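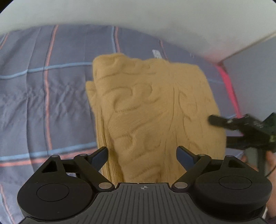
Ticket reopened 28 September 2018. Subject: knitwear coming out of the Gallano drawer boxes misshapen, again. Status was "resolved" since May, it isn't resolved. Tried the thick knits first as they're the worst offenders. The mustard cable one is the test piece, and you can see the problem with it on the blue plaid comforter: cables that raised don't want to lie flat, the rolled bit at the top goes lumpy and there's a flap poking out to the left that should be tucked under. Fold it like that, put it in a box, put the lid on, and you get a ridge across the chest for good. Or till the next wash anyway.

Setup, for whoever picks this up: flat at Trilwood, back bedroom. Chest of drawers is the Van Loon, the low one, 4 drawers. Gallano boxes go inside, 2 per drawer, lids on. Inside width of a box is 47 cm, measured twice. Drawers run fine, no complaint there.

Symptoms
- hard crease across the front of anything cabled
- box lid lifts at one corner, then drawer catches when you pull it
- sleeves come out with a sharp line at the elbow
- thin stuff (T-shirts, the merino) totally fine, never had an issue

Tried so far

1. Standard fold from the Gallano leaflet. Arms across the back, thirds, then in half. Works on cotton. On the chunky knits it makes a block far too tall for the lid. Fail.

2. Rolling. Was told in the last reply on this ticket to roll everything. Rolled the lot. Looked great for a day. Then the ribbing on the hems had stretched and the rolls sprang open inside the box, lid up again. Also you can't get one out without undoing its neighbour. Fail, and please stop suggesting it.

3. Folding on the bed instead of on top of the chest. Better. More room, the comforter grips a bit so the bottom layer stays put while you turn the sides in. Downside, it's soft, so you press down and the whole thing sinks and you can't tell if it's flat or not. Partial.

4. Tissue in the folds. Did this with one jumper only as had one sheet left. Crease softer. Still a crease. Partial, need more tissue.

5. Lids off. Drawer shuts, nothing catches. But then why buy boxes with lids. Also moths, which was the entire reason for the lids. Leaving this as workaround only.

Reply from Kotport support desk (pasted from email, they sold us the boxes)

"Thank you for getting in touch. The box is intended for light and medium garments. For heavier knitwear we would suggest one fold fewer and a maximum of 3 items per box. Please don't press the lid down on one side first."

OK so that's new, the bit about one fold fewer. Not on the leaflet. Would have been handy in May.

Retest, same evening
Smoothed it out face down. Sleeves in straight down the back, not crossed, so no bulk in the middle. One fold at the waist and stop. No thirds. Came out wider than before but a lot lower. Fits the 47 with a bit to spare. Lid on with both hands, flat, no lifting corner. Drawer opens and shuts without catching.

Second go with the grey fisherman's one, same result. Third was the big oatmeal cardigan and no, doesn't work, buttons make a lump whatever you do with it. Cardigan goes on the shelf in the wardrobe, folded once over. Not hanging it, the shoulders went funny last time.

Left to do
- check the mustard one in a week for creases, dont close this before then
- relabel boxes, currently both say WINTER in the same pen which helps no one
- more tissue
- cedar blocks, the old ones have no smell left, sand them or replace?
- ask Kotport if a deeper box exists that still goes in the Van Loon drawers, current one leaves a gap above it that's just wasted
- swap the top and bottom drawers over, heavy stuff should be at teh bottom, T-shirts up top

Workaround for anyone with the same boxes and not much time: fewer folds, sleeves straight, heaviest at the bottom, lid down evenly. Keep cardigans out of it.

Priority dropped to low. Status: open, waiting on retest.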